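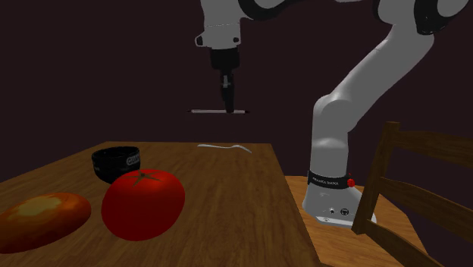
What do you do with a ferry when the island stops needing one?

You run it until the license lapses, and then you tie it up and wait for somebody to buy it for scrap.

That was how the company man put it to the crew of the Kistorano in the canteen at Ilterport. He had a folder with him and he didn't open it. The bridge would take cars starting in July. The boat had a license through the end of that month, so there would be four weeks when people could choose.

The mate asked if anyone expected them to choose the boat.

"No," the company man said. He drank his coffee and went back to the mainland on the two o'clock sailing. He stood inside the whole way.

The mate had been on the run since she was nineteen. Before that her father had sold tickets from the booth at the top of the ramp, and before that the booth had been a bait shop. She knew which deck plates rang when a truck went over them and which ones only thumped. She knew the crossing took twenty-six minutes with the tide and thirty-one against it, and that the schedule said twenty-five.

In the spring the last section of the bridge went in. From the boat it looked thin. The passengers went out on deck with their phones the first week, and after that they stayed in their cars as they always had. The captain began steering a little farther south to keep clear of the work barges. It added two minutes. He had stopped writing the delays in the log.

"Put them in," the mate said.

"Who's going to read it?"

She put them in herself, after he went down to eat.

The bridge opened on a hot morning with a band. The Kistorano made her first sailing that day with a bread van, a man on a bicycle and a woman with two goats in a horse trailer. The woman said the goats didn't like heights. The man on the bicycle said bicycles weren't allowed on the bridge yet, there was some question about the railing. The bread van driver hadn't known it was open.

"It's been in the paper for a year," the mate told him.

"I don't get the paper."

He took the boat back, too -- he had already paid for the round trip.

By the second week they were sailing with nothing on the car deck some mornings. The engineer washed it down anyway. The cook at the snack counter made one pot of coffee in place of three, then went to making it by the cup. The captain talked about his sister's place inland, where he could have the room over the garage. He said it several times a day, and each time the room had something new in it, a sink or a second window.

The mate had an offer from Zervas, the gravel company, to work on their tug. It was better money. She kept the letter in her jacket and had not answered it.

On the last day it rained. The company had printed a notice and there were more people than she'd expected, most of them on foot. Some had come to the island as children on the same boat, and they told her so at the ramp, one after another, while the line got wet behind them. An old man wanted to pay with a paper ticket from a book he had bought years ago. The price on it was 116, in the old money. She looked at it, tore it in half along the line and gave him back the stub.

They left four minutes late. Halfway over, the captain called her up to the wheelhouse and asked if she wanted to bring the boat in. She had done it plenty of times, in fog and once with a broken thruster. She said all right.

The tide was against them. She came in wide, around the end of the breakwater, and let the current push the stern. The bow touched the fenders harder than she would have liked. A cup fell over somewhere below.

"Thirty-three minutes," the captain said.

"Write it down."

He got the log out of the drawer and wrote it down.

The foot passengers went up the ramp with their hoods up. The goat woman was waiting at the top, in her truck with the trailer behind it, with the wipers going. She rolled the window down when the mate came up to put the chain across.

"Is that it, then?"

"That was the last one."

"I thought there was a six-thirty."

"There used to be," the mate said.

The woman looked through the windshield at the boat, and then over at the bridge, with the headlights going both ways on it. One of the goats kicked the side of the trailer.

"Well, how high is it?" she asked. "At the middle?"

The mate said she didn't know. She hadn't been over it yet.

"You want to ride along? I can bring you back in the morning."

The mate still had the chain in her hand. She hooked it to the post, checked it, and walked around the front of the truck to the other door.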